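The Bear Department of One

The founder of Tatance, a stuffed-animal workshop in Sindell, would like you to stop calling them dolls.

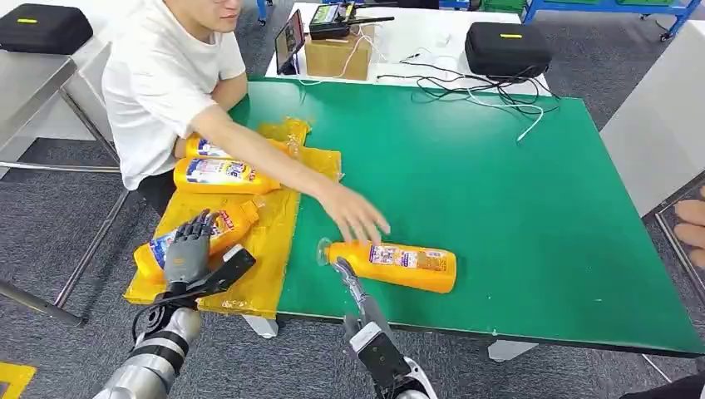
Orange bottles on the green table, one within reach.

"A doll has opinions about its clothes," says the founder, who asked to go unnamed on the grounds that the bears do the selling. "A bear just sits there and lets you talk."

Tatance makes one animal at a time, mostly bears, with the occasional badger. Last year it sewed 37 different designs, of which the founder is prepared to defend three. The rest, I am told, were "learning."

The trouble is usually the face. Move an eye a quarter inch and a friendly bear starts to look like it wants to discuss your mortgage. The founder once restitched the same nose for most of July. "My husband said it looked fine in the first week. He says that about soup, too."

Mohair comes from a mill called Vass, which ships when it feels like it. Joints come from Hondetti, which ships early and sends the wrong size. Between them, the workshop has learned to keep a drawer of spare knees.

A department store once asked for 3,000 bears by the holidays. The founder offered 100, and the store stopped writing back. "I was insulted for a day. Then I did the math on 12,000 arms and legs and felt much better."

Repairs now take up most mornings. People mail in bears missing ears, stuffing and, in one case, everything below the waist. Owners tend to include a letter — often longer than the bear. What they want is for it to come back fixed and looking exactly as worn as before.

"So I charge extra for that," the founder says.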